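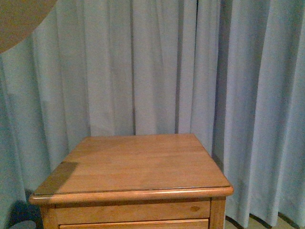
Figure 2. A small bedside cabinet in honey-coloured wood, its top clear, in front of a pale blue-grey curtain.

Papers > Home and Habit > Bedside Surfaces > Section 4

4.2 The cleared top

We come now to the bedside cabinet, which gave us more to talk about than any other piece of furniture in the Parkness interviews, and which we had very nearly left out of the study altogether (the first draft of our question sheet went straight from the wardrobe to the kitchen table). People were fond of their bedside cabinets in a way they were not fond of their wardrobes. They remembered who had owned them before, which side of the bed they had stood on in the last house, and what had been spilt on them.

A cabinet of the sort shown in Figure 2 has a top of modest size, made up of several long boards with faint seams between them and finished at the front with a rounded lip that stands out over the drawers. Tops like this came up again and again as the place where the day's last few belongings are put down: spectacles, a watch, a glass of water, the book one means to read and the other book one reads instead. Of the 26 households who kept a diary for us through May, most described clearing the top completely at least once, and nearly all of them described it filling up again within days. Mancuso, in the earlier study of hallway shelves, calls this "the tide", and we have kept the word since our own participants took to it so readily when we tried it on them.

What interested us was where the things went when the top was cleared. Wodar's account of tidying supposes that objects are sorted at the moment they are picked up, each one going back to a proper home. Our diaries suggest something a good deal gentler and lazier. The upper drawer took nearly everything. One woman wrote, on a Tuesday evening, that she had "done the bedroom" and then, two lines further down, that the drawer would no longer shut. The lower drawer was spoken of quite differently, as a place for letters, spare chargers and things belonging to people who had moved out, and it was seldom opened during a tidy at all.

The look of the wood mattered too, rather more than we had expected. Participants with a warm, lightly shining finish spoke of wanting to see the grain, and several said they wiped the top down once it was empty simply for the pleasure of it. Knots were mentioned with affection. Those with painted cabinets talked instead about rings and chips, and were quicker to cover the surface with a cloth or a tray. Tyra Vik, who coded the diaries with us and read every page of them twice, has pointed out that the tray changes the habit a good deal, as the whole collection can then be lifted off, dusted under and set back exactly as it was. We return to trays in Section 5, with the Ikberg households, where they were far more common.

300 shares | 2 comments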